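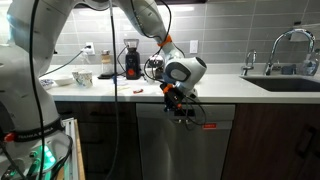

**KOLORO SETS OUT NEW CARE SCHEDULE FOR THE NUVORA KITCHEN CELL AT TORNOVARD**

**SALINAS, May 2, 2022** -- Koloro, the robot service and commissioning firm, has today published the full setting-up and care schedule for Nuvora, the kitchen manipulation cell it looks after at the Tornovard test centre in Salinas. The schedule covers the single arm, its gripper, all cabling on and near the arm, and the worktop within its reach. It replaces the service notes used since the cell was first put into operation and takes effect immediately.

The new schedule follows a repair carried out in January, when the cell was out of use for 12 working days. The fault was traced to a worn signal cable at the wrist, close to the point where it enters the gripper assembly. The cable had been rubbing against a bracket during turns of the last joint. The damage could not be seen with the arm in its parked position and showed itself only as an occasional loss of contact with the gripper, which operators had been clearing by restarting the control software.

"A fault that goes away when you restart is still a fault, and it should have reached us sooner," said Yatziri Escobedo, Head of Field Service at Koloro. "We have written the new schedule so that a dropped connection is logged the first time it happens, with the position of the arm at that moment. In January it was the position that led us to the cable."

**Daily checks before power is applied**

Under the schedule, the operator on duty carries out a short inspection with the arm unpowered. The fixings at the base are checked by hand for movement. The operator then follows each cable from the base upwards, looking for flattened sections, shiny patches on the outer sleeve and any place where a cable has slipped behind a joint cover.

Particular attention is given to the strap that gathers the cables on the upper part of the arm. Koloro specifies a bright orange strap for this purpose, so that it stands out against the white covers and its place can be checked at a glance. The strap must hold the cables together without pinching them. The operator should be able to slide a fingertip beneath it, and should then confirm that it has not crept towards the joint. If it has, it is to be undone and refitted in its marked place. Pulling it back along the link while it is still fastened is no longer permitted, as this drags the cables with it and shortens the slack at the wrist.

The gripper is inspected last. Its orange fingers are wiped with a soft cloth, and the fixing screws are checked against the paint marks applied when they were last tightened. A broken paint mark means that the screw has turned. In that case the finger is removed, the threads are cleaned and the screw is refitted with the torque driver kept at the cell. Operators are asked not to nip up a loose screw and carry on.

**Slack at the wrist**

The greater part of the January repair was concerned with how much free cable should be left at the wrist. Too little, and the cable is pulled tight at the far end of a turn. Too much, and the loop swings out, where it may catch on a tap or on the edge of the worktop. The previous notes simply asked for "enough slack", and different members of staff had understood this in different ways.

Koloro has now defined the loop by test. With the arm unpowered and supported by a second person, the wrist is turned slowly by hand from one end of its travel to the other. The cable must remain loose at both ends, must not lie across the gripper brackets at any point and must return to the same side when the wrist is brought back to the middle. The test is repeated with the gripper low over the front edge of the worktop -- the position used for work at the dishwasher, and the one in which the January fault was most often recorded.

The long cable that hangs down from overhead is treated separately. It is not to be tied to the arm. Its free length is set so that it can move with the arm without being drawn tight, and anyone adjusting it must repeat the full wrist test afterwards, even where the change is small.

**Worktop and household items**

Nuvora is built into a working kitchen layout, with a sink, a dishwasher and fitted cupboards, and the items handled there are ordinary ones. This was a deliberate choice by Tornovard, which uses the cell to study everyday tasks such as clearing cups and preparing coffee. It does, however, make the care of the cell a wider matter than the care of the arm.

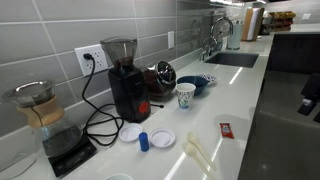 Responsibility for the worktop is, for the first time, given to a named person on each shift. That person decides what may remain within reach of the arm before a session begins, and signs for it in the cell log. Mains leads are the first concern. The lead that loops across the counter between the pour-over coffee maker and the grinder is a typical case: a gripper approaching either item at a low angle can pick up the lead along with it. The schedule allows such leads to stay in place where the task calls for them, provided that their position is recorded and the approach is tried at reduced speed beforehand. Small, light articles such as plastic lids and sauce packets are also named, as are plastic utensils left close to the front edge, where they may be knocked to the floor. Glass storage jars may be laid on their sides only if the lid is closed.

Coffee is dealt with in some detail. Fine grounds had been found inside the gripper housing during the January repair. They had not caused the fault, but they had begun to collect on the guide surfaces. Following any session that involves the grinder, the gripper is now to be opened fully and cleaned with a dry brush. Compressed air must not be used, as it drives the grounds further in. The worktop is wiped down once the arm has been parked and its power removed.

Liquids are to be kept away from the base. The carafe may be filled within reach of the arm only when the task requires it, and the digital scale beneath it is to be set back from the front of the counter before the arm is moved.

**Two-person rule for repairs**

Any work that involves opening the gripper, disconnecting a cable or removing the wrist fixings must be carried out by two people, one of whom has completed Koloro's cell service course. The arm is to be supported throughout. Before work starts, the supply is switched off and locked at the isolator, and the key is kept by the person whose hands are on the machine.

On completion, the pair run a set sequence of movements at low speed. The sequence takes the arm over the worktop, down to the dishwasher and back to its parked position, opening and closing the gripper at each stop. It is repeated until roughly 100 open-and-close movements have been made without a dropped connection. Only then is the cell returned to normal speed. Should a connection be lost during the run, the count begins again and the cable concerned is replaced, whether or not any damage can be found on it.

"There was some discussion about whether to replace a cable that looks sound," Ms Escobedo said. "The part is cheap and the cell standing idle is not. We took apart the January cable on the bench and the outer sleeve had only a faint mark on it. The break was underneath."

**Spare parts and records**

A spare wrist cable and a spare set of gripper fingers will now be held at the cell in a closed box, together with cleaning brushes, paint marker and torque driver. Parts taken from the box are to be reported to Koloro on the same day. Worn parts are to be bagged and kept for inspection. They should not be thrown away, even if the cause of failure appears plain.

The cell log has been redrawn to match. It provides a line for each daily check, a space for the position of the arm when a fault occurs, and a separate page for changes to cable routing, on which a drawing or a dated photograph is required. Entries such as "cable tidied" will be returned to the person who made them. Koloro's service staff will read the log at each visit and compare it with the software's own record of lost connections.

The schedule will remain in force until Koloro and Tornovard have reviewed the first set of completed logs. Two points have been left open for that review: whether the overhead cable should be given a fixed guide, and whether the daily check can be shortened on days when the arm is used only for software trials and picks nothing up.

**Availability**

Printed copies of the schedule have been placed at the cell and issued to all trained operators. Other sites under a Koloro service agreement may ask for a copy from their usual service contact. The document is written for the Nuvora cell, and the cable settings in it should not be carried over to another installation without a site visit. A blank version of the cell log is available on the same terms.

**About Koloro**

Koloro installs, services and repairs single-arm robot cells for test centres and teaching workshops. Its field service team is based in Salinas.

**About Tornovard**

Tornovard is a test centre for household automation. It operates the Nuvora kitchen cell and makes it available to visiting development teams by prior booking.

**Press contact**

Enquiries about this release should be addressed to the Koloro press office in Salinas. Requests to interview Yatziri Escobedo, or to visit the cell, should be made in writing and will be agreed jointly with Tornovard.

-- ENDS --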